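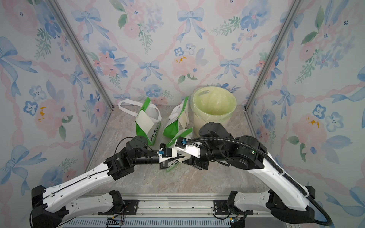 Skorken Institute of Household and Facilities Studies
Domestic Order and Waste Handling, Unit 22
Handout for Session Four: Paper carrier bags and the lined bin

Students are asked to read this handout before the practical session and to bring it with them. It covers the sorting, folding and disposal of paper carrier bags, together with the lining and placing of a small indoor bin. Questions on fabric bags and rigid packaging are dealt with in Unit 38 and are not considered here.

1. Terms used in this unit

Carrier bag: a paper bag with two handles, intended to be carried by hand when full.
Gusset: the side panel of a bag, creased down its length so that the bag can lie flat. On many bags the gussets are printed in a different colour from the front and back, which makes the direction of the fold easy to find.
Liner: a thin plastic bag placed inside a bin, with the rim turned outwards over the top edge.
Loose paper: strips, receipts, torn card and inserts, whether or not they came out of a carrier bag.

2. Keeping or discarding

A carrier bag should be kept when its base is sound and both handles are firmly attached. Creasing alone is no ground for throwing a bag away. Bags marked by food or drink are discarded, and this applies in particular to bags from cafés and takeaway counters, where a spill may have reached the base without showing on the front.

Every bag must be opened and checked by hand before it is folded. In the November intake of the Loltaro teaching store, 44 bags were found to have been put away with paper still inside them, and the whole shelf had to be gone through again.

3. Folding

Stand the bag upright on a clear floor or table and open it fully. Lay both handles over to the same side. Press the gussets inwards along their existing creases, bring the front and back panels together, and turn the base up against the back panel. The bag should then lie flat without being held. A bag that springs open has usually been creased in the wrong place and should be opened out and folded again.

Printed panels are to face outwards. Students working in pairs should agree beforehand which of them holds the bag and which makes the fold.

4. The lined bin

The liner must be large enough for its rim to fold over the top edge of the bin on all sides. Press it down to the base before use; trapped air will lift it and reduce the space available. The bin is set within easy reach of the work, on the floor, and is not to be used as a rest for bags waiting to be folded.

Loose paper is held over the opening and released. Strips of card should be lowered end first, as they tend to catch on the rim when dropped flat.

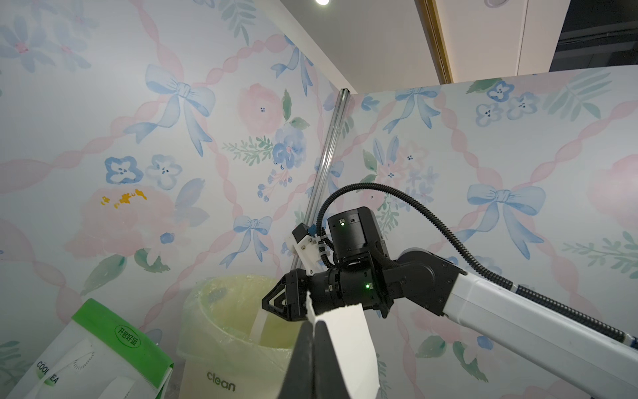

5. Practical task

Each pair will receive a mixed set of carrier bags and loose paper from the Hopkin cupboard. Sort the set, fold the bags to be kept and place the loose paper in the bin. Record on sheet 553 the reason for each bag discarded. Sheets are to be handed in before leaving the room.

6. Further reading

Paltiletti Course Reader, chapter on paper goods in the home. Copies are held at the unit desk and may not be taken away overnight.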